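Paid testers wanted: Komeo bench arm kit

Dodadwood is looking for people to build and use the Komeo arm kit before it goes on sale in August. The kit is a small robot arm for home workshops and school labs. You put it together yourself, bolt it to a board or bench, and run it from your own laptop.

We have 10 places. You don't need a background in robotics, but you should be comfortable with hex keys, wiring diagrams and reading a manual that is still in draft.

What you would do:
Build the kit from the manual and note any step that is unclear.
Run the set test program, which is 100 short moves, and send us the log file.
Join a phone call with Noemi Dunleavy each Tuesday at 7 pm while the trial is on.

You will need a solid bench, a power point close by and a door that shuts if you have small children or pets. The boxed kit is heavy, so tell us if you can't collect it from our workshop and we will organise a courier.

Testers are paid $1172 once the final report is in. Kits go back to us afterwards, or you can buy yours at half price.

To apply, write to Aušra Grīnberga at Dodadwood. Tell us what you have built before and the size of your bench. Photos of past projects are welcome.

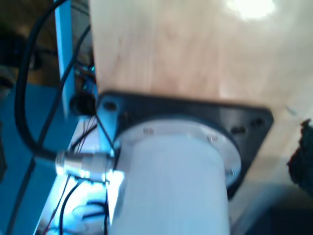
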